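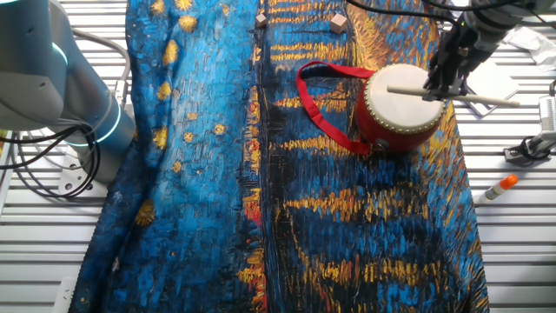

Drum task on the patterned cloth, drumstick held over the drumhead.

Most timing bugs blamed on control are logging bugs. Our stack at Okach stamped joint states on arrival and camera frames on capture. Over 272 drum episodes the two clocks drifted, and the policy learned to strike late. Chidubem Ibrahim spent five days tuning gains before anyone plotted the offset.
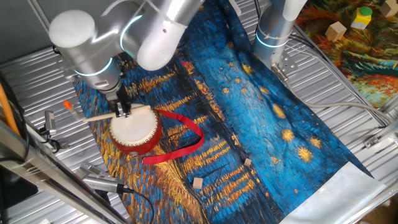
Same task, other side of the table. The stick is in the gripper above the drum.

A drum is a useful test for this reason. Pick-and-place forgives a late command; a strike does not. I would make one contact-timed task mandatory before any logger is merged, and I would reject episodes at write time if a stamp is missing.
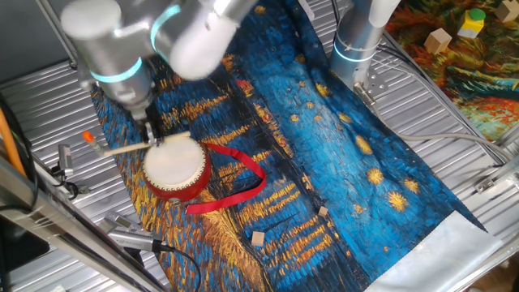

Linnea Tveit objects that strict rejection wastes operator hours. It does. We dropped 231 episodes in April under that rule. Repairing them offline would have meant guessing at the offset, and a guessed offset goes into training as if it were measured.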